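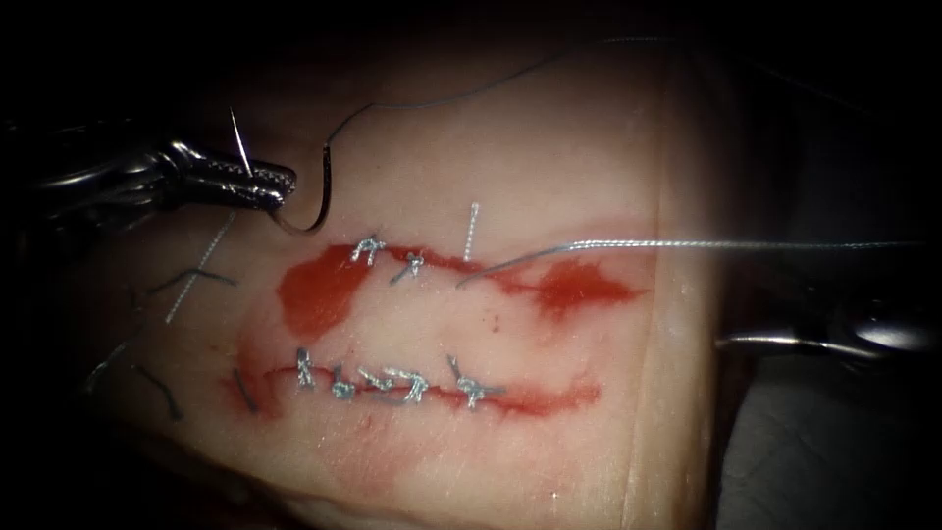 Rote Flüssigkeit an zwei Schnitten, dazwischen helles Kunstgewebe: Die Knoten sind aus silbergrauem, geflochtenem Faden.

Haut zum Üben

Wer nähen lernt, braucht etwas, das nachgibt. Ein Besuch bei den Leuten, die künstliches Gewebe gießen, und in dem Kurs, in dem es zerstochen wird.

Der Raum, in dem bei Warkia gegossen wird, riecht nach Kleber und ein wenig nach Vanille. Auf den Regalen liegen flache Formen, in jeder steht eine blasse Masse, die über Nacht fest werden muss. Sheldon McIntyre drückt mit dem Daumen auf ein fertiges Stück, lässt los und wartet, bis die Delle verschwunden ist. Dann legt er es auf den linken Stapel. Auf dem rechten Stapel liegen die Stücke, bei denen die Delle zu schnell verschwindet.

»Das fühlt sich dann an wie ein Radiergummi«, sagt er. »Die Nadel geht hinein, aber das Material hält sie fest. So lernt man ziehen, und ziehen soll man nicht lernen.«

McIntyre hat früher Dichtungen entwickelt. Zu den Übungspads kam er über eine Anfrage, die eigentlich an einen Kollegen gerichtet war: Eine Klinik suchte ein Material, an dem sich Anfänger nicht so schnell falsche Bewegungen angewöhnen. Schweinefüße, an denen Generationen von Medizinstudenten geübt haben, waren dort aus hygienischen Gründen nicht mehr erwünscht. Bananenschalen und Schaumstoff, die Klassiker am Küchentisch, taugten für die ersten Stiche und für wenig mehr.

Sein Pad heißt Jelik. Es ist hell, an der Oberfläche glatt und etwas glänzend, und es wird in drei Festigkeiten verkauft. Im Kern ist es ein Silikon mit zwei Lagen. Die obere ist zäher und hält den Faden, die untere weicher, damit sich die Ränder eines Schnitts bewegen lassen. Zwischen den Lagen liegt ein feines Netz. Ohne Netz reißt der Faden aus, sobald man den Knoten festzieht. Mit zu viel Netz merkt man nicht mehr, ob man zu fest zieht. Die ganze Entwicklungsarbeit, sagt McIntyre, habe in diesem Netz gesteckt. 200 Mischungen haben sie gegossen, bevor die erste in den Verkauf ging. Die Proben hat er behalten, sie liegen beschriftet in Schubladen. Einige kleben inzwischen aneinander.

Der Stich und der Knoten

Im Kursraum von Marchand, einer Fortbildungseinrichtung zwei Straßenbahnhaltestellen weiter, werden die Pads auf Unterlagen gespannt. An diesem Nachmittag im März sitzen junge Assistenzärztinnen und Assistenzärzte an den Tischen, dazu zwei Tierärztinnen. Die Aufgabe steht an der Tafel: Einzelknopfnaht, gerader Schnitt, gleichmäßiger Abstand.

Die Einzelknopfnaht ist die Naht, mit der fast alle anfangen. Man sticht auf der einen Seite des Schnitts ein, führt die gebogene Nadel in ihrer eigenen Rundung durch das Gewebe und kommt auf der anderen Seite im selben Abstand wieder heraus. Dann wird geknotet und abgeschnitten. Jeder Stich steht für sich. Geht einer auf, halten die anderen. Dafür dauert es länger als eine fortlaufende Naht, und man sieht jedem einzelnen Knoten an, wie er gemacht wurde.

Die Kursleiterin geht herum und sagt wenig. Meistens tippt sie mit einem Stift auf eine Stelle und geht weiter. Ein Teilnehmer hat seine Stiche sauber gesetzt, aber die Schnittränder rollen sich nach innen. Er ist zu flach durch das Material gegangen. Seine Nachbarin hat das umgekehrte Problem, bei ihr wirft das Pad zwischen den Stichen kleine Wülste. Beide schneiden auf und fangen neu an. Das Aufschneiden gehört dazu, wird aber ungern gemacht, man hört es am Seufzen.

Beim Knoten wird es leiser im Raum. Der chirurgische Knoten beginnt mit einer doppelten Umschlingung, die liegen bleiben soll, während man die nächste legt. Darauf folgen einfache Umschlingungen, jede gegenläufig zur vorigen. Wer die Richtung vergisst, bekommt einen Knoten, der ordentlich aussieht und rutscht. Auf dem Pad lässt sich das prüfen, indem man die Ränder auseinanderzieht. Am Patienten prüft man es besser nicht auf diese Weise.

Auch die Enden sind ein Thema. Zu kurz abgeschnitten, und der Knoten kann sich lösen. Zu lang, und sie geraten in den nächsten Stich. Auf den meisten Pads, die am Ende des Nachmittags auf dem Tisch liegen, stehen die Fadenenden in alle Richtungen ab, manche aufrecht wie Borsten, andere flach zur Seite. Eine Reihe fällt auf, in der alle gleich lang sind. Sie gehört einer der Tierärztinnen.

Geflochten oder glatt

Der Faden, mit dem bei Marchand geübt wird, kommt von Wurska und ist geflochten. Das hat praktische Gründe. Ein geflochtener Faden ist griffig und weich, der Knoten bleibt schon nach der ersten Umschlingung einigermaßen liegen. Ein monofiler Faden, also ein einzelner glatter Strang, gleitet besser durch das Gewebe, hat aber ein Gedächtnis: Er will in die Form zurück, in der er in der Packung lag. Für Anfänger ist das eine Plage. Sie bekommen ihn erst am zweiten Tag.

Am geflochtenen Faden stört, dass er das Material stärker beansprucht. Er sägt ein wenig, wenn man ihn durchzieht. McIntyre hat dazu Versuche gemacht und denselben Stichkanal 100 Mal benutzt. Danach war aus dem Loch ein Schlitz geworden. Im Kurs kommt das nicht vor, dort wird jede Stelle einmal genäht, vielleicht zweimal. Ihn hat es trotzdem beschäftigt, und die obere Lage wurde danach noch einmal geändert.

Die Farbe des Fadens ist Geschmackssache. Schwarz sieht man auf dem hellen Pad am besten, Violett kennen viele aus der Klinik. Graue Fäden haben den Vorteil, dass man an ihnen die Flechtung gut erkennt, und damit auch, ob der Faden beim Greifen mit dem Nadelhalter gequetscht wurde. Eine gequetschte Stelle reißt später gern genau dort, wo geknotet wird.

Rot dazu

In der zweiten Hälfte des Kurses kommt Kunstblut ins Spiel. Es steht in einer Plastikflasche mit Tülle bereit und wird auf den Schnitt gegeben, bevor die Naht beginnt. Manche Teilnehmer halten das für Theater. Nach den ersten Stichen haben sie ihre Meinung meist geändert. Der Schnittrand ist auf einmal schwer zu erkennen, die Handschuhe werden rutschig, und ein Fadenende, das eben noch gut zu greifen war, klebt am Pad.

Für den Hersteller ist die Farbe ein eigenes Kapitel. Frisch ist sie leuchtend rot und verläuft auf der glatten Oberfläche in breiten Flecken. Wischt man sofort, bleibt ein rosa Schleier zurück. Wartet man bis zum nächsten Tag, zieht sie in die Schnitte ein und bleibt dort. Von hinten schimmern alte Nähte dann als Linien durch. McIntyre hat eine Zeit lang an einer abwaschbaren Mischung gearbeitet und es wieder gelassen. Sie perlte ab, und das sah auf dem Pad aus wie Himbeersirup auf einer Tischdecke aus Wachstuch.

Die Kursleiterin verwendet das Kunstblut sparsam. Ihr geht es um den Blick, sagt sie. Wer auf trockenem Material gelernt hat, orientiert sich an der Linie. Wer sie nicht mehr sieht, muss sich an dem orientieren, was schon genäht ist, am letzten Knoten, am Abstand, an der Spannung des Rands. Darum lässt sie auf jedem Pad zwei Schnitte parallel anlegen. Der erste wird trocken genäht, der zweite mit Farbe, und hinterher liegen beide zum Vergleich nebeneinander. Ganz sauber bleibt dabei auch der erste nicht.

Was übrig bleibt

Ein Pad hält, je nach Geduld des Benutzers, einen Kurstag oder mehrere Wochen. Bei Marchand verbrauchen sie 600 im Jahr. Eine Weile hat man sie gewendet und die Rückseite benutzt, aber dort fehlt die feste Lage, und der Faden schneidet ein. Jetzt nimmt Warkia die gebrauchten Stücke zurück. Sie werden zerkleinert und als Füllung in die Unterlagen gegossen, auf denen die neuen Pads festgespannt sind. Beim Zerkleinern machen die Fäden Ärger, sie wickeln sich um die Welle. Deshalb sitzt einmal im Monat jemand mit einer kleinen Schere da und schneidet Knoten heraus.

700 Stück warten zurzeit in Kisten im Flur. McIntyre nimmt beim Vorbeigehen eines heraus und hält es gegen das Fenster. Der Schnitt ist mit kurzen, dichten Stichen geschlossen, in der Mitte sitzen zwei Knoten so eng nebeneinander, dass sie wie einer aussehen. Vermutlich hat jemand dem ersten nicht getraut und einen zweiten danebengesetzt – das sehe man oft, sagt er, vor allem bei Pads vom Vormittag.

Es gibt auch Teilnehmer, die ihr Pad mit nach Hause nehmen. Für sie packt Marchand eine Tüte mit Restfaden und einer Nadel in einer kleinen Dose. Auf dem Zettel, der beiliegt, steht eine Empfehlung: jeden Abend fünf Knoten, erst mit der rechten Hand, dann mit der linken. Eine der Assistenzärztinnen hat ihn sich schon durchgelesen, bevor sie die Jacke anzieht. Sie fragt, ob man die Pads in der Spülmaschine waschen kann. Man kann, sagt die Kursleiterin, im oberen Korb und ohne Klarspüler.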